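Vornier Precision Tool Roll: Set-Up and Packing Guide
Section 2. Loading the roll

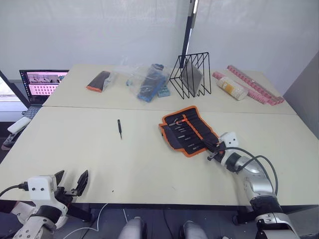

The Vornier roll holds slim hand tools such as precision screwdrivers, picks and small pliers. Load it on a flat surface with enough room to open the roll fully. Each tool goes into its own vertical slot, between the lines of orange stitching, with the metal tip left showing. A tool that has not been placed yet, like the small black screwdriver lying by itself on the near table, should be kept well clear of the roll until its slot is free. Two tables pushed together work well, but check the seam between them for small parts before you start.

Before you begin

Take the roll out of its plastic bag. Keep the bag if you plan to return or store the set. Wipe the tabletop with a dry cloth.

Loading

1. Undo the tie and unroll the pouch until it lies flat. The slots must face up.
2. Smooth out any folds along the orange edging.
3. Start with the pliers. They need the widest slots.
4. Add the screwdrivers, largest first. Slide each one in by the handle until it stops.
5. Put the picks in last. Fit the tip guards if you have them.
6. Press lightly along the row. If a tool slides, move it to a narrower slot.

Note: The longest tool the roll will take is 185 mm. Anything longer will stop the pouch from closing.

Caution: Picks are sharp. Do not run your hand across the exposed tips.

Closing

7. Fold the top flap down over the tips.
8. Roll from the end with the smallest tools. Keep the roll firm but do not force it.
9. Wrap the tie around twice and tuck in the end.

Note: A new roll is stiff. Leave it closed for 10 hours before carrying it and the fabric will hold its shape.

Caution: Do not pack tools that are wet or oily. Moisture trapped in the slots will mark the metal.

For replacement tip guards, order part 84 from your Vornier dealer.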